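Fold it on the table

Most homes I know have a table that could be used for folding clothes and isn't. The washing goes onto the bed, or the arm of the sofa, or it stays in the basket and people dress out of the basket until the next load pushes them to do something. I did this for years. I now think the bed is the worst place in the house to fold clothes and the table is the best, and that the quality of the surface matters more than any of the methods people argue over.

I should say where I'm coming from. I spent eleven years pressing and packing for a small laundry called Carnum, which took in work from guest houses and a couple of care homes. We folded on long benches at hip height. When I left and went back to folding only my own things, I was slow and my piles leaned over, and I put it down to being out of practice. It was some months before I noticed that I was bending over a duvet.

A bed is soft, so you can't get a straight line on it. You smooth one side of a shirt and your hand sinks in, and the other side moves. The cover is usually cloth as well, and cloth grips cloth. You end up folding in the air, holding the collar under your chin, and putting the thing down only when it is finished. That works for towels. It works badly for anything knitted, which stretches under its own weight while you are holding it up.

The bed is also too low. A mattress comes up to the knee or a bit above, and a full load means 40 or so bends. People say they hate folding and I believe them, but I'd like to know how many of them have tried it standing up straight.

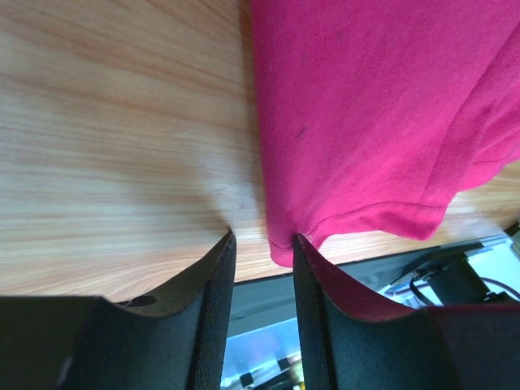
Knitwear makes the case best. A ribbed knit has a direction to it, and if you lay it down slightly twisted it will dry, store and wear slightly twisted. On a hard surface you can see this straight away. The pink one on my table has close vertical ribs, easiest to read along the left, where the cloth turns over in a thick rounded fold, and with those running true I know the fold is true as well. The hem is the other thing to look at. On this one the stitching curves up from the corner before it levels out, so anybody who tried to pull it square would be fighting the way it lies. You let the hem do what it wants and take your line from the ribs. There is also a small dark mark on the pink, which I'd never have picked out against a patterned duvet cover.

That last point is worth more than it sounds. Folding is the only time most of us look at our clothes properly. We don't look when we take them off, and we don't look when we push them into the drum. If there is a mark, a pulled thread or a seam going, the few seconds on the table are when it gets found, and a plain wooden top in decent light is about as good a background as you can have. I keep a saucer at the far end for loose buttons. Anything with a mark on it goes over the back of a chair and does not join the pile.

The first objection I hear is that the table is for eating. It is, for perhaps an hour and a half a day. Wipe it, let it dry, fold, and put the clothes away before the meal. If the table can't be cleared for twenty minutes, then the trouble is with what lives on the table, and the washing has only shown it up. My own was buried in post and chargers until I started folding there. It's clearer now because it has to be, every Saturday morning.

The second objection is that wood will catch the clothes. A rough one might. Run the flat of your hand over it, and if it catches your skin it will catch a fine knit. Ours has had scuffs on it for as long as I can remember and they've never pulled a thread. Light wood shows dark fluff and dark wood shows white fluff, so you'll be wiping it in either case.

The third objection is that you can buy something for the purpose. You can. A neighbour lent me a folding board from a firm called Clasteo, hinged plastic panels that you flip one after another, and I gave it a fair trial. It does shirts well and it makes them all the same size. It was too stiff for thick jumpers, it had to be stored somewhere, and of course it needed a table under it. I gave it back after a fortnight. The Hustar shop in town has a fold-down laundry shelf that would suit a very small flat, and if I had no table at all I'd consider it. I have a table.

Musa Ekpo ran the bench next to mine at Carnum and folded faster than anyone else in the building. He had no method that I could make out. He put the garment down, flattened it once with both forearms, and then made the same 3 folds whatever it was. When new starters asked him how he did it he told them to stop picking things up. I thought he was being short with them. He was giving them the whole of it, because each time you lift a piece of clothing off the surface you lose the shape you've just made and have to make it again.

I'm aware that some people don't fold at all and are quite happy. My sister hangs everything, and what she can't hang she puts in a drawer as it comes. Her clothes look fine. I wouldn't try to change her mind, though I'd say that knits don't belong on hangers, and the shoulders of her grey cardigan agree with me.

For anyone who does fold, or who feels they ought to, I'd leave the videos alone for a while. Clear the table on the day you wash. Bring the basket to a chair beside it so that you aren't reaching down to the floor. Do the large flat things first while there's room, then the knits, then the small stuff, and keep the piles at the back, sorted by whose room they are going to. Two people can work from opposite sides if they get on.

The socks can still be done on the sofa.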